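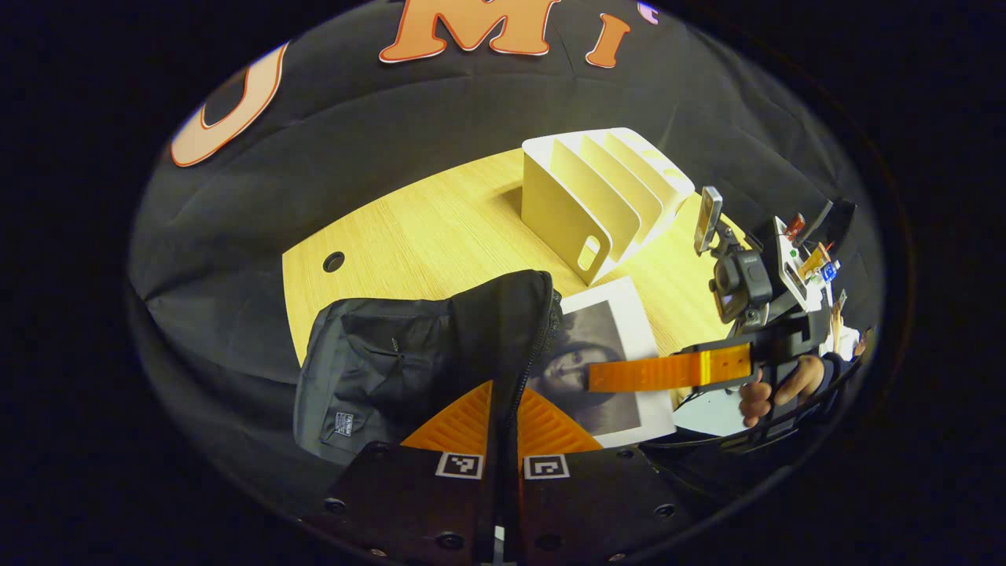 Bench table, file organizer at the far side, black backdrop behind.

Monday, December. Wovis headset, picking overlay, firmware branch 6.

Picked up from Dilek's notes. The order list drifts off its anchor when the wearer looks down and back up. Her guess was the IMU bias estimate. I reran her log with the bias held fixed and the drift is still there, same direction, slightly smaller. Leaving the estimator alone for now.

Checked the display latency instead. Photodiode on the left lens, trigger from the head tracker, 132 trials. Median is 43 ms. The tail is ugly: there is a second bump one refresh later, and it lines up with frames where the Wastance connector polls the warehouse system. Polling runs on the render thread. Vivek moved it to a worker in his branch but never merged, as the barcode callback crashed on exit. He says the crash is a double close on the socket and that he can fix it this week.

Battery: swapped to the Ferraro pack. Clip is stiff and the cable exits on the wrong side for anyone wearing the unit over the left eye. Fadime wants the cable routed behind the neck. Tried it, pulls on the temple arm when turning the head. A longer lead would do it. Not ordered yet.

Voice commands: "next" and "back" fine with the fan on. "Confirm" missed twice with the compressor running. Did not log the sound level, should have.

Brightness sensor reads low after a warm start. Cold start is OK. Could be the order in which the I2C devices come up. Ask Hüsnü, he wrote the init code.

To do
Merge Vivek's worker branch once the exit crash is gone, repeat the latency run with the same trigger setup.
Repeat the voice test with a level meter next to the mic.
Send Duygu the two drift logs for the Iletti report, raw and fixed bias.
Label the spare lenses, the scratched one is back in the drawer with the good ones.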